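Support Ticket: Wrist Camera and Gripper Evaluation, Drive Handling Cell
Status: Closed, with follow-up items 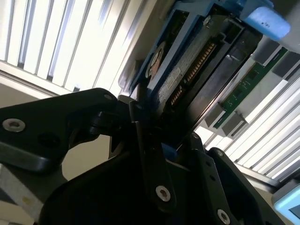 The Polat two-finger gripper was placed on evaluation in the drive handling cell in November as a possible replacement for the Kuvow parallel gripper. The ticket was opened by the cell operations group after repeated grasp faults during caddy handling with the Polat unit. The complaint concerned drives carried in the blue plastic caddies, which the Kuvow unit had handled without recorded faults. With the Polat unit the caddy can come to rest at a diagonal between the fingers, with the pivot joint of the left finger bearing on its lower corner and the row of gold connector pins turned outward. Grasps of this kind were reported by the controller as successful, and the arm continued to the insertion step.

Reported problem

The operator reports that the arm picks up a caddy, moves to the approach position, and then stops with an alignment error before insertion. In other attempts the controller raises a grip force warning during travel and returns the caddy to the tray. No drive was dropped and no connector damage was found on inspection. The operator asks whether the gripper, the wrist camera or the controller settings should be changed.

Equipment

Arm: Povico bench arm, standard wrist flange
Gripper under evaluation: Polat two-finger, linkage type, flat finger plates
Gripper for comparison: Kuvow parallel, straight travel
Controller: Stimex, with the force module enabled
Camera: wrist-mounted, fixed focus
Payload: 3.5-inch hard drive in plastic caddy

Initial response from support

The operator was asked to confirm the tool center point, the payload entry and the finger profile selected in the controller. The tool center point was correct. The payload entry was still that of the Kuvow gripper. The finger profile was set to "parallel," a setting the controller accepts for any two-finger tool without a warning. Both entries were corrected before testing began. The operator was also asked to check the finger screws against the installation sheet. All were reported at the specified torque.

Test 1: Gripper comparison

Each gripper was run through 40 pick-and-present cycles with the same caddies, the same tray and the same approach path. A cycle was recorded as failed if the controller stopped with any error or if the caddy was presented outside the allowed angle. The Kuvow gripper completed the series with 2 failures, both of them tray position errors unrelated to the grasp. The Polat gripper recorded 6 failures, all for presentation angle.

The failed Polat cycles share a common feature. The fingers of the linkage design move through an arc as they close. If one side of the caddy is met before the other, the first contact pushes the caddy around until the second finger stops it. The force reading at that point is within limits, and the controller has no reason to reject the grasp. The Kuvow fingers travel in a straight line and tend to square the caddy between them.

Test 2: Controller settings

The closing speed of the Polat gripper was reduced to half of the default value and the series was repeated. Failures fell to 4. A further reduction gave no additional benefit and made the cycle longer than the cell allows. Raising the grip force was considered and rejected, as the plastic rails of the caddy are not rated for a higher side load.

The grip force warning during travel was not seen again once the payload entry had been corrected. Support regards that portion of the ticket as resolved.

Test 3: Wrist camera

The alignment check uses the wrist camera to locate the connector edge of the drive. Daylight from the window blinds behind the cell was found to affect this check. Bright slats were at times accepted as candidate edges, as they run in long parallel lines and have stronger contrast than the dark face of the drive. The error was most frequent in the morning.

Two measures were tried. Closing the blinds fully removed the false edges but left the image too dark for the fixed exposure setting. Restricting the search area to the space between the fingers, with the blinds left as they were, removed most false edges and required no change to the lighting. The second measure was adopted. The printed label on the drive could not be read reliably from the wrist camera, and label reading has been removed from the list of functions expected of it.

Findings

The alignment errors had two separate causes: rotation of the caddy during closing, and false edges from the background. The force warnings had a single cause, the incorrect payload entry. No fault was found in the Povico arm or in the Stimex controller hardware.

Actions taken

1. Payload entry and finger profile corrected and saved as a separate tool file.
2. Closing speed for the Polat gripper set to half of the default.
3. Camera search area restricted to the space between the fingers.
4. Angle check added directly after the grasp. A caddy outside the allowed angle is now returned to the tray before the arm leaves the pick position.

Recommendation

The Kuvow gripper should remain the standard tool for caddy insertion. The Polat gripper may be kept for bare drives and other parts that do not need to be squared during the grasp, and its wider opening is useful for the larger trays. If the operations group wishes to continue with the Polat unit for caddies, support recommends finger pads with a shallow step to locate the caddy rails. A drawing can be supplied on request.

Follow-up items

The operations group is to confirm the caddy rail dimensions before any pads are ordered. Caddies from the older batch should be measured separately.

Support is to submit a request to Stimex for a warning when the finger profile does not match the tool file.

Closure note

The operator confirmed over 40 further cycles with the Kuvow gripper and the revised camera search area without an alignment error. The ticket was closed with the agreement of the requesting group. Any further work on finger pads should be entered under a new ticket, with this one listed as the reference.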